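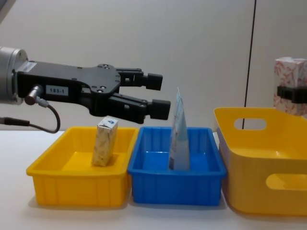

Section 4. Sorting Dry Goods into Trays

Dry goods delivered to the Wanent pantry are sorted by package type before they are shelved. Sorting takes place on the front table, and all trays must be in position before the first delivery box is opened. Trays are set side by side along the front of the tabletop, with the yellow tray to the left of the blue one and the two touching, so that small items cannot fall between them. Cartons are stood upright, as with the small carton in the yellow tray, and pouches are also kept standing. A carton with a crumpled or folded top may be accepted if it passes the check in step 5.

4.1 Preparing the table

1. Clear the tabletop and wipe it with a damp cloth. Allow it to dry.
2. Inspect each tray for cracks, particularly at the rim. Remove damaged trays from service and record them on the Arkel supply sheet.
3. Place the trays along the front of the table. Leave the back half clear for the delivery box.

Note: Trays may be washed in warm water with mild dish soap. Do not stack them until they are fully dry.

4.2 Sorting

4. Take items from the delivery box one at a time. Read the date on each package before placing it in a tray.
5. Check cartons for open seams, stains, and torn inner bags. A dented corner is acceptable. An open seam is not.
6. Stand each carton on its base with the product name facing the person sorting.
7. Check the seal of each pouch by pressing lightly on both sides. If air escapes, set the pouch aside for disposal.
8. Stop filling a tray when its contents can no longer stand without leaning on the rim.

Caution: Do not carry a tray with tall pouches standing in it. Lay the pouches flat first, or move them to the shelf by hand.

Caution: Packages containing nuts must be kept in a separate tray with an allergen card. Do not return these packages to a general tray, even for a short time.

4.3 Moving items to the shelf

9. Carry one tray at a time, using both hands.
10. Place items with the earliest date at the front of the shelf. Leave a gap of 2 inches below the shelf above.
11. Enter the shelf number in the Alhassan stock book. Dry goods are entered under code 835.

Note: No shelf may hold more than 50 pounds. Heavy items, including large bags of rice and flour, belong on the bottom shelf.

Questions about this section should be directed to Comfort Gyamfi at the pantry office. The trays are washed and the stock book is reviewed each Saturday after closing.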